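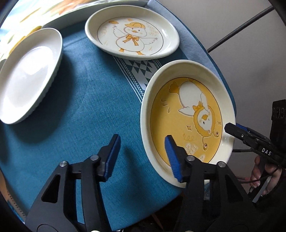 How does a robot know where to put its fingers?

Hello again! Last month I wrote about wheels and motors, and lots of you wrote in to ask about the bit you can't see, the software. So today we're going inside a robot's thinking. (No screwdrivers needed.)

I'm Nasrin, and I write computer programs that help robot hands pick things up. Picking things up sounds easy, doesn't it? You've been doing it since you were a baby. But try this. Put a dish on the table, shut your eyes, and ask someone to move it somewhere else. Now pick it up with just your thumb and one finger, and keep your eyes closed. Tricky! That's how a robot starts every single day.

Step one: seeing

A camera gives a computer a picture, but to the computer a picture is only a huge grid of numbers. Each number says how bright or how colourful one tiny dot is. Nothing in those numbers says "dish". The program has to work that out, and we call this part perception, a long word for making sense of what you see.

Our program is called Plodura. It looks for edges first, the places where one colour stops and another begins. A pale dish on a blue-green tablecloth is rather kind to it, as the edge is nice and clear. A shiny white dish is much meaner. The light bounces off it and makes bright patches, and Plodura can think a bright patch is a separate thing. Shadows cause trouble too. You know a shadow isn't part of the dish, but the program has to learn that.

And then there are the ducks! One of our oval dishes has a cartoon duck in an orange-yellow cap and a great big bow. Another has a duck in a fluffy yellow hood, winking. When you look at them you see a dish with a duck printed on it. Plodura, the first time, decided the winking duck was a real object lying in the dish and wanted to pick it up by the wing. I laughed so much I had to go and make a cup of tea.

Step two: learning from examples

How do you teach a program that a printed duck is flat? We don't write a rule for ducks. We'd need one for cats, and then strawberries, and then dinosaurs, and we'd never go home. Instead we show it lots and lots of examples. A person holds the gripper and does the job by hand, while a camera records what the gripper "sees" and the computer remembers how it moved. Plodura then hunts for patterns. Jaws open wide, go to the rim, close gently. Again and again it turns up, so that must be the thing to copy.

We gave it 1000 examples for dishes. My friend Azadeh Abbasi did a lot of them, and she says she now dreams about crockery.

Step three: making a plan

Now the program knows where the dish is. Next it needs a path to get there, and this is called planning. Think of walking across your bedroom in the dark when there are bricks on the floor. You don't march straight ahead, you go round.

Our planner is called Wisow. It invents 12 possible paths, tries each one out inside the computer, and throws away any that would bump into something. With two grippers there's even more to think about. They mustn't bash each other! If both want the same rim, Wisow has to find each of them its own bit of it.

Step four: moving, checking, moving again

The last part is called control. This is the bit that tells the motors what to do, a tiny nudge at a time. After each nudge it checks. Am I where I meant to be? A little too far left? Then nudge right. You do this too when you carry a full glass of water across the room, and you hardly notice you're doing it.

Try it yourself

You need a friend, a plastic bowl and a scarf for a blindfold.

Put the blindfold on. Your friend is now the software, and you are the robot. Your friend may only say left, right, forward, back, up, down, open, close and stop. Pinch the bowl by its rim and lift it. Then swap over.

My niece and I managed it in 13 instructions one Thursday after tea, and then she beat that with 11, which she has mentioned quite a few times. Write and tell me your best score! Next time: how a robot feels things without any skin.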